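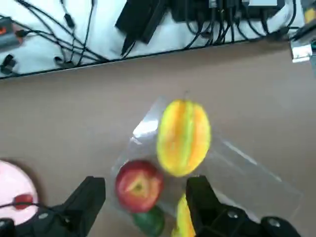

Pallavi Katiyar objected to the first draft of this budget on the grounds that it priced two arms and no spares, and that a cell with one set of gripper fingers stops the day a finger cracks. Her comment was accepted. The revised plan below carries a spares line.

Equipment Plan for a Two-Arm Fruit Handling Cell
Project Sindalwood, Final Report, Part 2: Purchasing
August 2020

1. Scope

The existing cell is shared with other courses and is booked most of the term. Our task was to plan a second cell that can run the same fruit sorting exercises. Arms and computers come out of the department's capital fund and are treated here only where they affect other purchases. The project budget covers grippers, cameras, power, cabling, mounting hardware and work props.

2. Starting point

The present cell was used as the reference. We listed what the exercises need and marked each item as buy, make or reuse. The bench beside the table took longer to list than the table did, and most of the entries were adapters and cables that do not appear on the original purchase order.

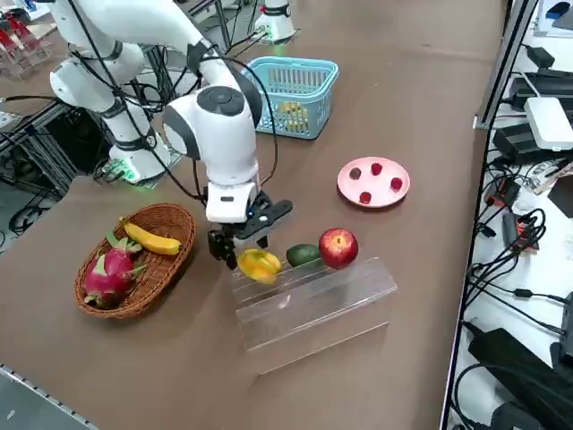 Figure 1. Arm with two-fingered gripper over the star fruit on the clear stand.

3. Grippers

Two suppliers were compared. Plikora sells the gripper as a unit with fingers, mounting flange and cable. Cherkaoui sells the body alone, and fingers are ordered separately or printed. The Cherkaoui body is cheaper, but the saving is gone once a flange and two finger sets are added. Lead time also differs: 2 weeks for Plikora, 8 for Cherkaoui. We recommend Plikora, with one spare finger set per arm.

Bagged fruit should be part of the acceptance test. The film folds and reflects light, and a gripper that passes on a bare apple has not been tested on a bag.

4. Power and cabling

The first estimate allowed $500 for this line. It should be treated as a floor. Adapters should be bought with one common voltage (24 V) where the device permits, and fixed to a rail under the bench. Cable along the arms needs enough slack for full travel and clips at each joint. Urmila Semwal has drawn a routing plan, attached as Appendix B.

5. Props and fixtures

Props are cheap but need to match across cells, or results cannot be compared. The list calls for a perforated plastic basket, a woven basket, a round plate with a raised rim, and a clear rack. Artificial fruit should be ordered in one batch from Keka so that sizes agree.
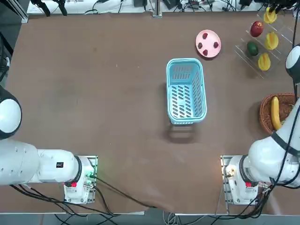
Figure 2. Table layout with both arm bases, baskets, plate and rack.

The tabletop should be ordered in a matte finish. Both arm bases need metal mounting plates, and the hole pattern must be confirmed with the arm supplier before the top is drilled.

6. Order of purchase

Table and mounting plates first, then power and cabling, then grippers. Props can be ordered at any point. Cameras are held until the lens question in Appendix C is settled.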